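Glare and Where You Put Your Phone Down
Project report, Intro to Everyday Optics, spring term
Lab group 2, Andreadis Hall

1. What we wanted to know

Why can't you read a phone that's lying flat on a table? Everyone turns the brightness up, it helps a bit, then the battery's gone by lunch. We wanted to see if moving the phone works better than turning up the brightness. Also whether those matte film things are worth the money. Original plan had outdoor readings too but we ran out of time, so this is indoor only.

2. Setup

Table in the project room on the ground floor of Andreadis Hall. One phone, no case. Wallpaper was a pale one, blue and cream curves, and we kept it the whole way through so the background didn't change between readings. Pale turned out to matter (see section 5). Film was a Miltix matte, cut to size by us, not very well. Light readings from a Dranik meter borrowed from the physics cupboard. It drifts when it's warming up so we threw out the first batch.

Three positions for the phone: flat, propped on a book, propped on a stand. Each one with film and without. Brightness at 85 percent for everything, auto brightness OFF. We forgot that on the first afternoon and had to redo the flat readings.

3. What glare looks like up close

From normal height you mostly just see "shiny". Get low and close and it splits into separate patches, and they don't behave the same. Some have a hard bright middle with a speckly gray and white edge. Others spread out and wash over whatever color is under them.

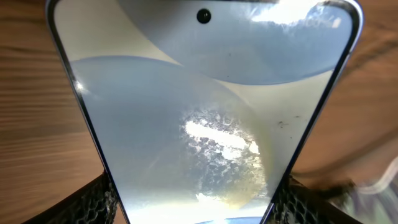 Fig. 1. Bare glass, low angle. Bright patch mid-screen, second one washing out the blue near the top corner.

We sketched the patches for each position and shaded the part where you couldn't read text. Not a great method, two of us shading the same screen got different answers. In the end one person did all the shading, which at least makes it consistant.

The bottom of the screen was the surprise. No obvious patch there but a wide pale band, almost white, and the wallpaper nearly vanishes in it. That's where the keyboard would be.

4. The table

Didn't think the table would count but we wrote it down anyway. Warm brown wood, grain running side to side. Power strip, and a thin black cable in loose loops that we kept meaning to coil up. Anything dark and glossy on that wood picks up light from all over, so for the second half we tried to keep other shiny stuff away from the phone when reading the meter. 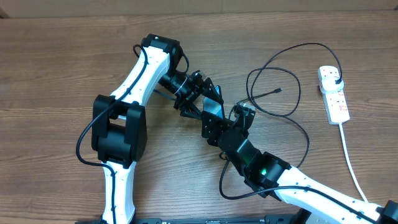
One classmate's comment on our draft was that we should have tried a cloth under the phone, becuase half the light in a room like that comes off the tabletop and we were only thinking about the ceiling. They do it at home with a dark towel and say it helps when the phone is propped up, no difference when it's flat. We think that's right and wish we'd had it sooner. Would have been easy to add.

5. Results

Flat, no film: worst. Flat with film: patches lose their hard edge but get bigger, so text is gray everywhere instead of missing in one spot. Two of us liked that, one hated it.

Book: better, but the patch moves up to where the notifications are.

Stand, no film: best of everything. Highest meter reading of the whole project was 3,013 lux, meter pointed straight at the window. Even in that light, the phone on the stand was readable if you sat facing away from it.

Pale wallpaper hides faint glare. We swapped to a black one at the very end, just to look, and saw reflections we hadn't drawn at all. So our shaded areas are probably too small. No time to redo.

6. Problems

Clouds. Film had bubbles in one corner. Fingerprints, we wiped the glass between positions but not between every reading. Only one phone, so no idea if a different kind of glass changes things.

7. Next

Dark wallpaper from the start. Cloth under the phone. Try the Dravau film as well as the Miltix one, it's supposed to be less grainy. Coil the cable.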